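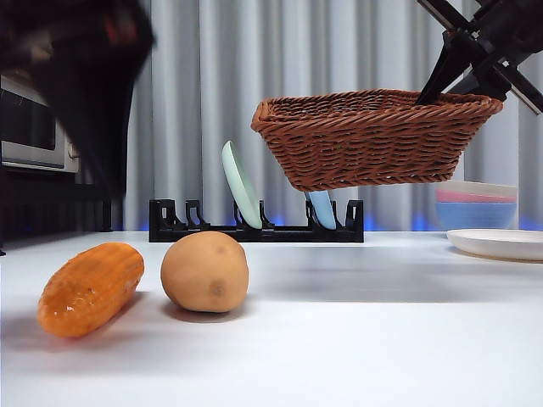 Section 4 is where you finally get to let the Brotley do something, and I know plenty of you will have skipped straight here (I did the same with my first one). So before we touch a single setting, let me tell you what to expect. Can a machine clear up a kitchen yet? Bits of it, slowly, on a good day, with you standing nearby. Picking a thing up is mostly solved. Carrying a wicker basket by its rim, up over the tabletop, with plates standing in a rack behind and a stack of bowls close by, is where it gets interesting, and that's the sort of job we'll work up to in this section. By the end you should have a Brotley that can lift, carry and set down a basket and put a plate in a rack. Wiping, scrubbing and anything involving a tea towel are a long way off, and I'd be fibbing if I said otherwise.

4.1 Before you start

You'll need to have finished the joint check in Section 2 and the table set-up in Section 3. If you moved the table after doing Section 3, even by a thumb's width, go back and do it again. Sorry. I've tried to get away with it and all that happens is the gripper closes on thin air beside the potato.

Have these to hand:

A basket with a firm rim. Wicker is fine.
A dish rack that stays put when you nudge it.
Two plates you wouldn't cry over.
Something to pick up and drop in the basket. Play food is perfect, and so is a real potato.
The stop button, on its lead, within reach of whoever is watching.

Note: Nest Kneath, who wrote most of the Trelham software, prefers to begin with wooden blocks. She's very patient and I'm not. Blocks teach you next to nothing about baskets, so if you're short of an afternoon, go straight to the basket.

4.2 Setting the grip

1. Switch on the arm and wait for the steady light on the base. A flashing light means it's still finding its feet.

2. Open the Trelham panel and choose Grip, then Manual.

3. Set closing force to 91. That's the number I use for basket rims. The factory setting is 150, which is grand for a tin of beans and will crunch through wicker like a breadstick.

4. Bring the gripper down so that one finger goes inside the basket and the other stays outside. Try to come in at a slant if there's a wall of other things nearby — it leaves you more room to back out.

5. Close, then lift by a small amount and stop. Look at the basket. If the far side sags a long way, let it down again and take hold nearer the middle of the long side.

6. Press Save Grip and give it a name you'll recognise next month. I have three called "basket new" and couldn't tell you which is which.

Caution: Keep fingers, sleeves and lanyards out of the gripper while it's closing. The force setting limits how hard it squeezes once it touches something. It doesn't know whether the something is you.

4.3 Carrying over other objects

This part caught me out for weeks. The arm knows where its own fingers are, but unless you tell it otherwise it has no idea there's a basket hanging off them. So it plans a lovely clean path for the gripper and sweeps the bottom of the basket straight through your crockery.

1. In the panel, choose Load, then Add Shape, then Box.

2. Measure your basket at its widest. If the sides slope outwards, that means the top. Type in the numbers.

3. Set Drop Below Grip to the full height of the basket plus a bit. Mine is 200 millimetres and I've had no breakages since.

4. Set Carry Speed to Slow. You'll be tempted by Medium. A basket held at one end swings, and the swing isn't in the box you just drew.

5. Run the path once with the basket empty and the crockery moved away, then again with the rack in place, then with plates in it.

Note: Powell arms share the same panel, but their Drop Below Grip is measured from the wrist, so add 116 millimetres to whatever you've worked out. I don't know why they did that.

4.4 Two arms on one table

If you have a second arm, please read this bit twice. Each arm needs to be told about the other under Neighbours, and the box marked Yield has to be ticked on one of them only. Tick both and they'll stand there being polite until you switch them off. Tick neither and, well, Rhodri Lloyd has a bent bracket on his shelf that he'll happily show you.

1. Decide which arm does the carrying. That one has priority, so leave Yield unticked.

2. Tick Yield on the other arm.

3. Give the yielding arm a Park position well outside the carry path.

4. Run both at Slow with nothing on the table.

Caution: An arm heading to Park moves faster than you'd expect, because Park ignores Carry Speed on any version before the March update. Stand back.

4.5 Plates into the rack

Plates are harder than baskets. The slot is narrow, the plate is slippery, and rack prongs come in all shapes. Dark plastic ones can be a nuisance for the camera too, so a plain pale backdrop behind the rack helps no end. A curtain does nicely.

1. Pick up the plate by its edge, with the grip setting called Thin.

2. Bring it over the slot and stop just above the prongs.

3. Lower at Creep speed until the panel shows Contact.

4. Open the gripper a little, wait for the plate to lean, then open fully and come straight up.

If the plate leans against a prong, that's fine. If it leans against the gripper, close again gently and go back to step 2. I get a clean placement more often than not with an ordinary dinner plate. Bowls I still do by hand. The Bullow soft fingers are supposed to be good for bowls and I've got a pair on order, so I'll add a 4.6 once I've had a proper go with them.

4.7 If it goes wrong

Basket slips during the lift: check the fingertip pads for dust first, then raise the closing force a little at a time.

Arm stops halfway and shows Path Lost: something has come between the camera and the table marks. Usually it's me, leaning in for a look.

Plate rings against the rack on the way down: you're in Slow and you want Creep.

Gripper won't let go: press Release and hold it down. A quick tap does nothing, by design.

Last changed Oct 23, 2022 — Yield wording fixed in 4.4, thanks Rhodri.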